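Minutes of the working group on sorting and shelf work, Milulham depot
November, start at 14.00
Minutes written by Kinga Magyar

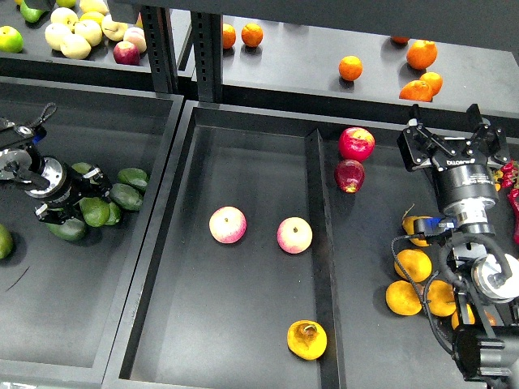 1. Fruit sorting with two arms

The group discussed the sorting of mixed fruit into three bins. Huser reported 2,509 picks since the last meeting, of which 300 had to be repeated by hand. Avocados and oranges are the easier part. Apples are more difficult, as we have pale, pink and red ones and the rule for them is not written clearly. Guvelden asked if a persimmon belongs with the oranges. It was agreed that it does not.

2. Can it replace a person on the shift?

Opinions were different. Juhász thinks that the arms can take over the night sorting already, if somebody checks the bins in the morning. Huser does not agree – a person notices a soft avocado with the fingers, and our grippers have no such feeling. The group decided to wait for 2,000 more picks before the question is asked again.

3. Household tasks

Guvelden would like to test unpacking of shopping and folding of towels. Folding is postponed. Unpacking may start when the fruit rule is finished.

4. Tasks

Juhász: write the rule for apples, one page.
Huser: list of the repeated picks, by kind of fruit.
Magyar: ask for prices of softer finger tips.

The meeting was closed at 15.20.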